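Filed under: Gadgets & Robots, Reviews, Laundry (yes really)

Quick one tonight, got about three other things on the go. A few of you asked what I thought of Nostum after I moaned on here in March about processing my own gripper recordings. Have now paid for it. With my own money. So, review.

What it is: you do a job with hand-held grippers, clothes in my case, you upload the recordings, Nostum cleans them up, lines up the left and right hands, splits them into single tasks and gives you back a training set your robot arm software can read. No hardware in the deal. Bring whatever grippers you've got.

Cost is $131 a month on the Dekar plan. There's a cheaper one called Khoury but it doesn't do two-handed work, so useless for folding. Dekar gets you 110 GB of storage and 1615 clips a month. I will never hit the clip limit. The storage I hit in week two, so watch that. Raw video eats it.

Setup was fine. Account, a calibration sheet to print, an uploader to install. The uploader wanted a restart, then wanted another one. Help page said one. Whatever. Printed the sheet too small the first time, which the site did catch, so credit for that.

First proper batch was jeans. Pick up, carry across the bed, put down, repeat until your wrists hate you.

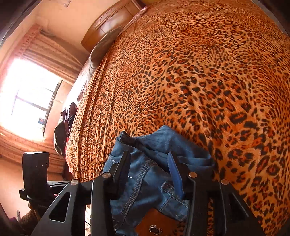
Can you use it if you don't own a robot arm yet?

You can. The Dekar plan lets you replay each task on a simulated arm in the browser, and you can download the finished set and sit on it until you buy something. The replay is slow on an old laptop but it does work.

That's how I did my first month, the arm was still on back order. Glad I did. Found out I was moving way too fast for anything mechanical to copy, and fixed that before recording the rest.

Denim came back nearly perfect. Thick, stiff, seams everywhere, the splitter knew where each pick-up began and ended. I changed maybe a couple of boundaries by hand. The editor for that is good - you drag the end of the clip, it saves, done. Wish it had an undo thats more than one step.

Then dark clothes. Not so good.
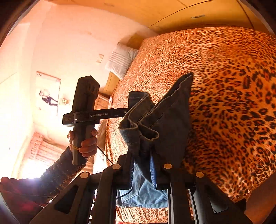 Dark fabric is the thing I'd ask Nostum to fix before anything else. Their tracker leans on edges, and when it can't find any it marks the stretch "low confidence" and leaves it out of the set without asking. You have to go into a separate tab to get it back. With the charcoal-gray piece in the jaws, the hem and the line of stitching next to it are easy enough to follow up to the corner, but the right side is one flat, nearly black panel and there's nothing on it for software to grab. My guess is the leopard print behind doesn't help either, all those spots are much more interesting to a tracker than a plain dark panel. I lost 6 clips out of that batch and got them all back by hand. Annoying but not a disaster.

Emailed support on the Thursday. Got a reply from Salamatu Arthur the same afternoon, a real answer too, not a link to the FAQ. She said to add more light from the side and turn on a setting called Dreltus, buried under Advanced, which reprocesses dark footage with the contrast pushed up. Takes twice as long. Made a clear difference on the next lot, so why it's off by default I have no idea. If you're doing black socks or anything like it, turn it on first.

Other gripes, fast:

- Cancelling means writing to them. No button. Don't like that at all.
- Phone app is view only. Fine for checking progress, no good for editing.
- Clip names get rewritten on upload. Keep your own list or you'll never match them up agian.
- Prices are in US dollars and it only says so at checkout.

Would I keep it? For another two months, yeah, until I've finished shirts and towels. After that I'll drop to storage only or pull everything down to a drive at home. If you're only recording one kind of item I'd do a single month and get out. My evenings are worth more to me than the $131, and doing the left/right syncing myself was the worst part of the whole hobby.

Shirts next. Buttons done up or undone, haven't decided. Opinions welcome in the comments, I'll read them on the bus.

14 comments | 9 shares

We use cookies to remember your settings and see which posts get read. Accept | Manage cookies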